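Workshop News | Robotics | Makers

Thursday
By Nhi Lương, for the Greltau Shared Workshop

GRELTAU WORKSHOP MEMBERS FINISH HAND-HELD GRIPPER, FOLDING REMAINS A MATTER OF OPINION

Four members of the Greltau shared workshop have released the plans for Prenum, a hand-held gripper that can be built at home with a 3D printer, a set of hex keys and more patience than the group first budgeted for. The files, parts list and assembly notes are free to download starting Thursday evening.

Prenum is a robot hand without the robot. A person holds it, works the jaws and goes about a chore, and the recordings are meant to be used later to teach a motorized arm the same job. The group does not yet own a motorized arm. It has a shelf for one.

"We started with the hand because the hand was the part we could afford," said Pramila Sachdeva, who drew the linkage. "Then we redrew it until that stopped being true."

The parts for the current version cost $636, a figure that leaves out the pieces that were printed, admired and thrown in the bin. Version 52 of the fingertip mount is the one in the download. Versions 1 through 51 are available on request, though Sachdeva would rather you didn't.

The gripper has two matching arms on pivot pins and a pair of soft blue fingertip pads. Bart Prins, who handled assembly, recommends doing the pins last and doing them sitting down. The notes also cover cable routing, which takes up nine pages and contains the only underlined sentence in the document.

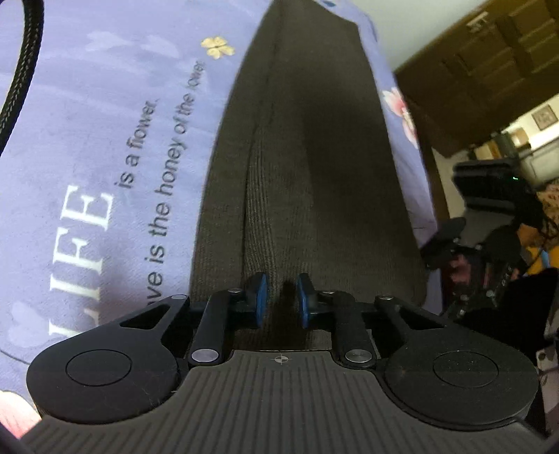 Fabric was chosen as the first subject for practical reasons. Cups and blocks are easy to pick up and everyone has already done them. Cloth creases, slides and bunches, and it is also what most people have piled up at home on a Sunday night. The group has set itself a goal of 3000 recorded picks and folds before it spends money on anything else with a motor in it.

Tineke Van Acker, who keeps the recordings in order, said ribbed material has been the most argued-over item on the list. "The pads like it. Bart doesn't," she said. "He says it shows every mistake, and I've told him that's what we're recording."

Builders should plan on a weekend for printing and another for assembly. The plans assume a printer with a medium-size bed, and the grip plate should be printed flat, ridges up – the other way has been tried. A companion program called Kodis, written by Van Acker, sorts the recordings by task and flags the ones where somebody put the gripper down to answer the phone.

The workshop will hold an open build evening in May, starting at 7 p.m. Visitors may bring their own printed parts or their own laundry. Clean laundry is preferred. Places can be reserved at the front desk, where questions about the plans can also be left for Sachdeva or Prins.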